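Zulta Field 183, reviewed by Blažena Jelínek

The Field 183 is a hand-wound watch with a brushed steel case, a flat crystal and a 16 mm strap. It replaces last year's automatic and is 6 grams lighter. Winding is stiff for the first few turns, then even. Timekeeping on my wrist settled at nine seconds fast per day, within the maker's stated range.

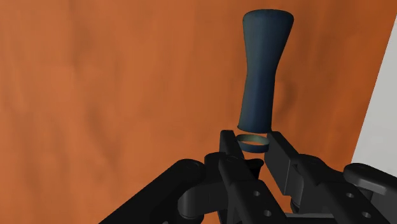

Blue hourglass shape and separate ring on wood grain.

The lume is weak and fades before midnight. Hands are well cut and easy to read at an angle. The crown is small and hard to grip with gloves on. The strap creases early at the second hole; Lahlou sells a better one that fits without changes to the lugs.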